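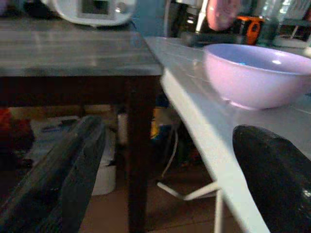
图:夹爪手指前方的白色桌面上放着一只浅粉紫色塑料碗,左侧为深色木桌。

文特尔共享工坊自制机械臂项目进入桌面取放调试阶段

本站讯 文特尔(Venter)共享工坊近日公布,由工坊成员自主搭建的家用机械臂项目“穆尼克斯”(Murnix)已完成整机装配,自10月起转入桌面取放调试阶段。项目组表示,本阶段工作以日常餐具为主要抓取对象,在普通家用桌面上进行,不另设专用试验台。

该项目由彼得·西索尔(Pieter Sithole)负责机械结构与装配,佐德瓦·恩格尔布雷希特(Zodwa Engelbrecht)负责控制程序与视觉部分。二人均为工坊长期成员,项目所用时间为业余时间,全部加工在工坊公共设备上完成。

据工坊介绍,文特尔共享工坊成立于2018年,面向周边居民开放,设有木工、金工和电子三个工区。工坊允许成员以个人名义立项,并在项目结束后将图纸留存工坊资料架,供其他成员查阅。“穆尼克斯”是工坊本年度立项的项目之一,立项时提出的目标是制作一台可由一人搬运、可安装于家用桌旁的机械臂,用于收拾碗碟和整理桌面物品。

在结构方面,机械臂采用分段式设计,各段之间以螺栓连接,拆卸后可分件存放。夹爪为两指式,腕部装有小型摄像头,画面随夹爪一同移动,供控制程序判断目标物体的位置。项目组称,腕部摄像头距离物体较近,便于观察碗沿与手指之间的相对关系,但手指本身会遮挡部分视野,程序须对遮挡区域作相应处理。

夹爪手指是本项目改动次数较多的部件。西索尔在书面说明中写道,早期手指夹持面较硬,夹取薄壁塑料碗时容易打滑,加大夹持力后又会使碗壁变形。项目组随后重新设计了手指外形,并降低了闭合速度。目前项目组仍在比较不同的夹持位置,包括夹持碗沿一侧和从两侧合抱碗身两种方式。关于采用何种方式作为默认动作,说明中未作结论。

控制部分由恩格尔布雷希特编写,运行于一台旧台式计算机。程序将一次取放分为接近、对准、闭合、抬起和放下几个步骤,任一步骤出现异常,机械臂即停止并保持原位,等待操作人员处理。恩格尔布雷希特表示,家用环境与工业环境差别较大,桌面反光、桌子高低不一、背景杂物较多等情况,均会影响视觉判断。“我们希望它在普通的屋子里能够工作,所以调试也放在普通的桌子旁边进行。”她说。

为积累调试数据,项目组计划在本阶段完成400次取放记录,每次记录包括腕部画面、各关节角度和操作人员的简要备注。记录完成后,项目组将按物体种类进行整理,并对失败案例逐一复核。项目组说明,碗类物体的调试先以空碗进行,盛有食物或液体的容器不列入本阶段范围。

在经费方面,项目除成员自筹外,获得格雷利耶(Grelier)五金商店提供的2000元材料支持,主要用于采购轴承、紧固件和线材。关节所用减速部件由多雷克斯(Dorex)机电修理部协助加工。工坊方面表示,上述支持不附带商业条件,项目成果仍按工坊规定留存和公开。

安全管理方面,工坊对该项目提出了专门要求。机械臂通电期间,须有一名成员在急停开关旁值守;非项目成员不得进入机械臂活动范围;未满十六周岁的人员参观时须由成人陪同。每次调试结束后,项目组须切断电源,将机械臂收回至停放姿态,并在设备登记簿上签字。

根据项目组提交的进度安排,取放调试结束后,工作将转入连续作业测试,内容为机械臂在无人干预的情况下依次收拾桌面上的数件餐具。测试的具体标准尚在拟定,拟定后将张贴于工坊公告栏,并征求成员意见。

工坊同时公布,项目组将举办3场内部讲解,内容分别为夹爪设计、关节装配和控制程序,工坊成员可在前台登记参加。讲解使用的图纸和零件清单将在各场结束后存入资料架。有意协助整理取放记录的成员,可与恩格尔布雷希特联系。

(文特尔共享工坊供稿 发布日期:10/11/2022)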